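A day at the Mamidex open house

2023-09-04

I'd been pestering Dzifa Opoku for months to get me on the list for one of the Mamidex visit days, and last week she finally forwarded me an invitation with "bring sensible shoes" written under it. So off I went, two trains and a bus, with a cheese sandwich and a notebook.

If you haven't come across them, Mamidex hire out a wardrobe service. You pay by the month, they send the robot, the software (which goes by the name of Gremik) and a person to set it all up, and after that it's meant to put your clothes away, fetch them out again and keep the rail tidy. They're pitching it at small guesthouses and supported living flats first, and private homes later on if the price comes down. I run a guesthouse with 5 bedrooms and a laundry pile that never ends, so you can see why I was keen!

We were met by Aoi Kuroda, who looks after the trial customers, and she gave us tea and a talk in the front office. The talk was fine, a bit heavy on slides. Apparently Gremik has been through 1,000 practice goes with hangers alone, shirts and jackets mostly, and dresses are coming in October. Then she took us through to the practice bedroom, which I liked straight away as it's so ordinary. Bed made up in grey with green pillows, big white wardrobe, a landscape poster, nice parquet floor. I've stayed in worse.
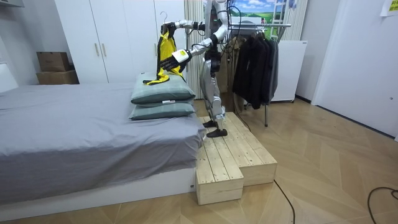

I had a long natter with Yayra Mensah while all this was going on. She's on the engineering side and was very patient with me. My first question was about hangers, as mine are a terrible mixture, and she said the service comes with a set of matching ones for the first rail and you can buy more. Plastic ones can be used too but they're slower with those, and the padded satin sort are off the list altogether. Fair enough, I hate those as well.

My second question was what happens when it gets something wrong. There's a support line, and somebody at their end can step in and guide the arms from there, with your say-so. You have to agree to that when you sign, and you can switch it off, though then you're on your own if it gets in a muddle. I'm in two minds about it. In a guest's bedroom I'd want it off, full stop, and I said so. Yayra wrote that down, and so did the man next to me, Cayetano Marín, who has holiday flats by the sea and asked far better questions than I did.

He wanted to know about stairs (no, one floor only), about pets (keep them out while it's working) and about how much room you need beside the rail. The answer to the last one was more than I've got in my back bedroom, sadly.
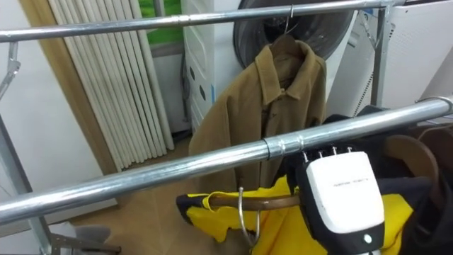 What I hadn't appreciated is how fiddly a hanger is. I do it with one hand while talking on the phone, but there's the hook to get the right way round, the rail to find, and then the neighbours to squeeze past without dragging half of them along. Zixuan Shao, who trains the thing, told me that a crowded rail is the hardest part of the job and that customers always, always have a crowded rail. Guilty! The advice in the welcome pack is to leave a hand's width between garments, and I can't think of a wardrobe in my family that would pass.

There was a sandwich lunch after that (I ate mine too) and a chat about money. The service comes in 2 versions. The cheaper one is a weekly visit, where they bring the robot in a van, do the rails and take it away again. The full one lives with you. You're tied in for 3 months with either, which seems reasonable, and the insurance is through a firm called Queiroz and is included. I asked about bed linen, since that's my real headache – it isn't on offer and they wouldn't be drawn on when it might be. Aoi did say Sisex, the laundry people, are talking to them, so watch this space I suppose.

Would I sign up? For the full version, no, I haven't the floor space and I'd be forever moving it out of the way of the breakfast trolley. The weekly visit I'm more tempted by, mainly for the lost property rail and the spare dressing gowns. I've put my name down for a call back and Dzifa is going to lend me her tape measure so I can do the landing properly.

If you fancy going yourself, ring first as the groups are small, and take the earlier bus. The later one drops you on the wrong side of the ring road.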